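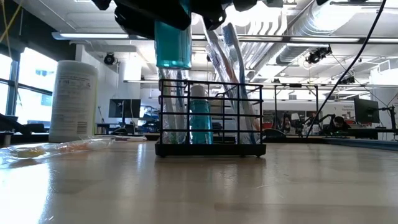
Rattana Boonyarit wrote back that the grip fault never showed on the toothbrushes, only on the bottles, and asked for the force log before anyone touched the fingers.

Omovix cell, grip-loss fault, August. The log has 2 drops in 110 picks, both bottles, both with the grip signal still reading closed. Ha-neul Hwang traced it to a stale force value – the controller held the last reading for 200 ms after contact was lost.

Pictured task: packing the wire basket, teal bottle held over the rim. Speed limit stays on until the patch is signed off.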